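Brulo Clip Hanger, cream
Hangers and small drying, Kettle range
Page updated February 27, 2025

A plastic hanger with metal clips, for socks and other small things that slide off a rack or vanish behind the washer. We stock it because customers kept asking. We were not keen at first, and some of that has stayed with us, so read the notes before you order.

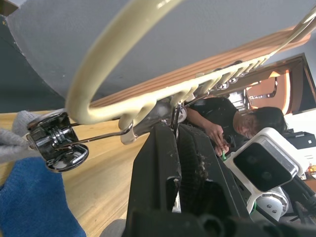
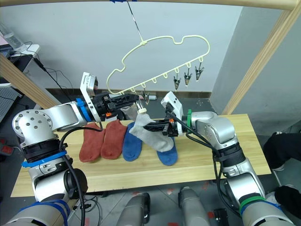

Brulo clip hanger in cream, with socks.

What you get
One hanger with its clips already attached. The clips hang from a row of loops along the bottom edge. Assembly: none. The leaflet says "ready in seconds," and for once a leaflet is right.

The body
Plastic, cream only. The maker calls the outline "cloud inspired." Fine. The wavy top does nothing for your laundry that a straight bar wouldn't do, and the tight curves collect dust if you leave it hanging over the winter. Wipe it with a damp cloth.

The clips
Sprung metal, shiny, and the best part of the product. Ronaldo Camargo, who does our bench checks, opened and closed one clip 200 times and could feel no difference in the spring at the end. That is one clip on one hanger, and we would not build a guarantee on it. They do grip hard. On thin knits, clip the cuff and keep off the foot, or you may find a small dent in the fabric when you take it down.

Clips can swing into each other when the hanger is carried. If the noise bothers you, this is the wrong hanger.

The "balanced load" claim
The box says the hanger stays level however you fill it. Ours didn't. Put everything at one end and it leans, as any hanger would. Start near the middle and work outward in pairs, heavier socks first.

Will it replace a drying rack?
No. The maker suggests it will. It suits a short run of socks, a few baby things, or gloves. For a full family wash you want the Prundurell floor rack, which costs more and takes up half a room.

Details
Color: cream
Stock code: 157
Returns: 29 days, unused, in the box
Spare clips: packs of 8, sold separately
Ships from: Larnthorpe

From customers
"Good clips, silly shape. I bought a second one anyway." Ilgın Bayram

A plain straight version was promised to us for September. It didn't come, and we have stopped asking for a date.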